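Getting the last bit out of squeeze tubes without cutting them open?

Posted in Home & Household, Saturday

Hi everybody! I hope this is the right section. I've been trying to stop throwing away so much half-used stuff (toothpaste, hand cream, face wash, you name it), and I keep running into tubes that feel empty but still weigh something when you pick them up. My sister-in-law swears by cutting the end off with kitchen scissors, but then it dries out on the shelf and my teenagers won't touch it. I cleared out the bathroom cabinet last month and found 10 of these things, all of them "finished" according to my family. Is there a tidy way to do this that doesn't need a gadget?

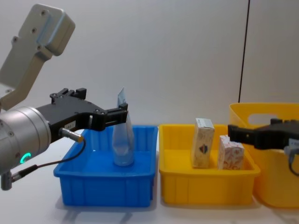

I should add that our bathroom is tiny, so whatever I do has to work without much shelf space. I did buy one of those Flendetti winding keys and it cracked on the first thick tube, so I'm a bit off gadgets for now. At the moment the nearly empty ones get dropped in a bin, a blue one like you see there, and I work through them when I remember, which I'll admit is not often. Thanks in advance, and sorry for going on so long!

Posted by rosehip_porch

Oh, I do love a question like this, and you've come to the right person. My mother raised five of us and I don't believe a tube ever left her house with anything in it. Stand the tube on its cap overnight, first of all. Then lay it flat on the counter and run the back of a comb from the sealed end toward the cap, pressing firmly.
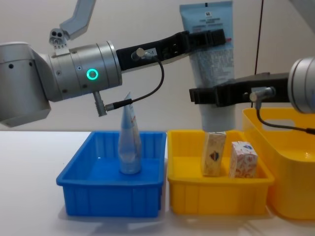
Thick creams want a little patience, so put the closed tube in a mug of warm tap water for 3 minutes before you start. Then use both hands, and don't be shy about it. Get hold of a squeeze tube at the top part and the lower part, same as with the light blue one there, so it can't twist away from you while you work. Fold the empty end over as you go and put a binder clip on it. I buy the big clips at Foulkes, in the office aisle, and they last for years.

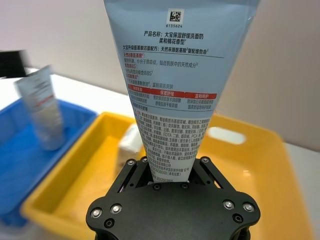
Once the clip is on, keep the tube cap down in an old coffee mug. It takes up hardly any room, and the kids can grab it without having to squeeze from scratch every time. I'm 73 and my hands aren't what they were, so believe me, if I can manage it you can too.

Posted by MarlowKitchenGran

just cut it and put a sandwich bag over the end. stays fine for a week or so

Posted by dd_garage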